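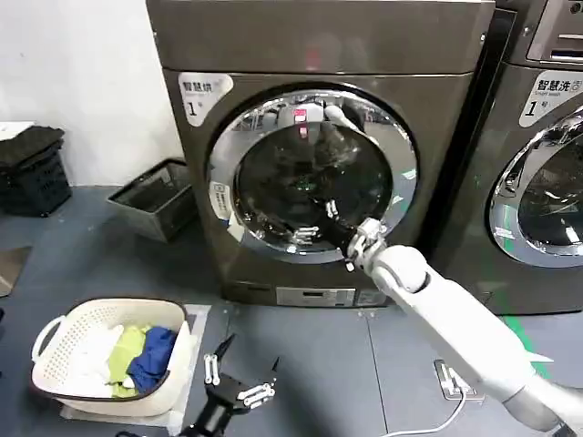

A follow-up email sequence is a short run of messages that goes out to a new enquiry over a few weeks, so that you are not writing each one by hand. It suits small local firms with a steady trickle of enquiries and a service people take time to decide on. I'll use a laundry shop as the running case, with a row of front loaders like the dark grey one with the chrome-rimmed door, and a pick-up service for guest houses as the thing being sold. Swap in your own trade as you go.

What you need before you start

A mailing program that can send messages on a delay. I use Hovura, but Trindura does the same job and the menus are close enough to follow. You also need a list of people who have asked you for something and agreed to hear from you. Don't use a bought list.

Step 1. Sort the list

Make one group for enquiries that have had a price from you and another for those that haven't. They need different first messages. When I set this up for Unnithan Laundry there were 55 names on the list, and 31 of them had never been sent a quote. Those went first.

Step 2. Write the first message

Keep it under 120 words. Say what they asked about, give the price or the one question you need answered to work it out, and put your phone number at the end. A subject line such as "Your towel and linen quote" does better for me than anything clever. Leave out the company history.

Step 3. Write the other three

Message two goes out after 2 days and answers the question you get asked most. For the laundry it was turnaround: when do you collect, and when does it come back? Message three goes a week later and covers one job you have done for a similar customer, with their permission. Message four goes a fortnight after that and asks plainly whether they are still interested. Many of the replies come from that last one, so don't skip it.

Step 4. Set the delays and the stop rule

In Hovura, open Sequences, choose New, and paste in the messages in order. Set the delay on each. Then tick "Stop when contact replies" — it is off by default, and if you miss it people will get a chasing email the morning after they have said yes. In Trindura the same setting is under Exit conditions.

Step 5. Test it

Add yourself as a contact and set all the delays to 20 minutes. Read each message on a phone as it arrives. Check that the first name fills in, including when the name field is blank, and that the unsubscribe link works. Reply to one and make sure the rest stop. Put the real delays back before you add anyone else.

Step 6. Check it monthly

Look at replies and bookings, and don't worry much about opens. If a message gets no replies after two months, rewrite that one and leave the others alone. Seasonal trades should also pause the sequence when fully booked; guest houses rarely change supplier in August.

If you keep your bookings in Fisow, you can export new enquiries as a CSV file and import them each week. The column for email must be headed "email" in lower case or the import fails.

Updated 22nd June: menu names in step 4 changed to match the current version of Hovura.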